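Temps de lecture : 4 min

Sujet : Odeur persistante et jaunissement sur mousse EVA, quel protocole de lavage ?

**t_eskildsen**
Bonjour à tous. J'ai plusieurs paires de claquettes en mousse EVA, coloris clairs, qui gardent une odeur après lavage et dont la semelle intérieure vire au jaune. Lavage actuel : savon noir, brosse souple, rinçage au jet, séchage sur le balcon en plein soleil. L'odeur disparaît deux jours puis revient. J'ai lu tout et son contraire sur le percarbonate, la javel et le bicarbonate. Quelqu'un a-t-il un protocole reproductible ?

**hanne.a**
Premier point : l'EVA expansée est à cellules fermées. L'eau ne pénètre pas dans la masse, sauf là où la peau de moulage est usée ou coupée. L'odeur vient donc presque toujours du film de surface (sébum, sueur, bactéries) logé dans le relief du lit plantaire. Le savon noir est un savon gras, il laisse un dépôt si l'eau est calcaire. Vous ajoutez un support au film que vous essayez d'enlever.

Deuxième point : le plein soleil est à proscrire. La mousse se rétracte à la chaleur, de façon irréversible, et les UV participent au jaunissement.

Mon protocole :
- tensioactif neutre sans parfum, eau à température ambiante, brosse nylon à poils courts ;
- rinçage long ;
- trempage dans une solution de percarbonate à 5 g par litre, eau tiède, une heure au maximum ;
- second rinçage, essuyage, séchage à l'ombre, debout.

**jhashmi**
D'accord sur le tensioactif, pas sur le percarbonate. En eau tiède il s'active mal, il faut monter bien plus haut pour avoir une libération correcte d'oxygène, et à ces températures je ne mettrais pas une claquette en EVA. Autant dire que votre trempage est surtout un bain légèrement alcalin. Il dégraisse, il ne désinfecte pas grand-chose.

**hanne.a**
Il s'active plus lentement, ce n'est pas la même chose que mal. D'où la durée. Et l'effet alcalin est précisément ce que je cherche sur un film gras.

**jhashmi**
Alors des cristaux de soude font la même chose pour moins cher. Je maintiens.

**m_medina**
Je gère le vestiaire d'une petite piscine, le sujet me concerne toute l'année. Nous avons abandonné la javel après un essai sur des modèles clairs : la surface devient légèrement poisseuse, puis elle accroche la poussière. Je ne sais pas si c'est la mousse elle-même ou un additif de surface. Depuis, détergent neutre et séchage ventilé, rien d'autre. L'odeur revient surtout quand les paires sont rangées encore humides.

Côté rangement, nous avons remplacé le meuble fermé par une étagère ouverte à cadre métallique. Les paires y sont posées inclinées ou presque verticales quand la place le permet, pour que le dessous et le lit plantaire voient l'air tous les deux.
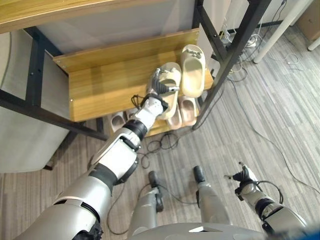

Sur le meuble fermé, même propre, l'humidité restait piégée au niveau le plus bas et il fallait tout ressortir le lendemain. Attention aussi au bois brut : une goutte d'eau qui stagne sous une semelle finit par marquer. Une couche de vernis à l'eau suffit, à refaire quand la surface devient mate.

**throstur_r**
Pour le jaunissement, il faut distinguer deux cas. S'il est limité aux zones de contact avec le pied, c'est un dépôt et il part au lavage, au moins en partie. S'il est uniforme, y compris sous la semelle, c'est une oxydation du polymère ou de ses antioxydants et aucun lavage n'y changera rien. Les recettes à base d'eau oxygénée et de lampe UV éclaircissent un temps et dégradent la surface.

**t_eskildsen**
Merci. Chez moi c'est uniquement sous le talon et les orteils, donc dépôt. Pour les petites breloques clipsées sur la bride, vous les retirez avant lavage ?

**hanne.a**
Oui, toujours. L'eau reste sous la tige, et les perforations se nettoient au goupillon.

**throstur_r**
Idem. Évitez de les remettre tant que le trou n'est pas sec.

**t_eskildsen**
Retour après essai. Paire A : protocole de hanne.a complet. Paire B : détergent neutre seul et séchage ventilé. Même usage ensuite, en août, pieds nus. Pas de différence d'odeur perceptible entre les deux. La paire A est un peu plus claire sous le talon.

**jhashmi**
Il manque une paire C aux cristaux de soude.

**t_eskildsen**
Je n'ai plus de paire sale sous la main. Je la ferai à la prochaine série.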